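Pinza manual Groen - kit para montar en casa

Pinza de mano con cubo de marcadores, para enseñar tareas a un brazo robot sin tener el brazo delante. La diseñó Roel Lambrechts en el taller compartido de Drustden y ya va por la versión 3, la primera que se cierra cuando uno quiere.

Se vende por unidades. Casi todo el mundo acaba pidiendo la segunda al mes, así que conviene mirar el precio de la pareja: 377 euros, portes aparte.

Incluye cabezal, empuñadura, cubo y tornillería - sobra siempre un tornillo, no lo busque en el plano. Las pegatinas del cubo van numeradas; péguelas con luz y sin prisa. Garantía de más de 1.000 aperturas, contadas a mano por Kobe Segers. 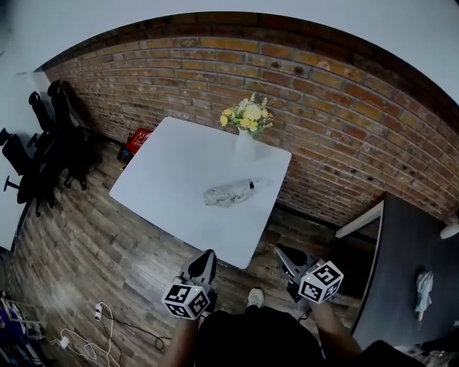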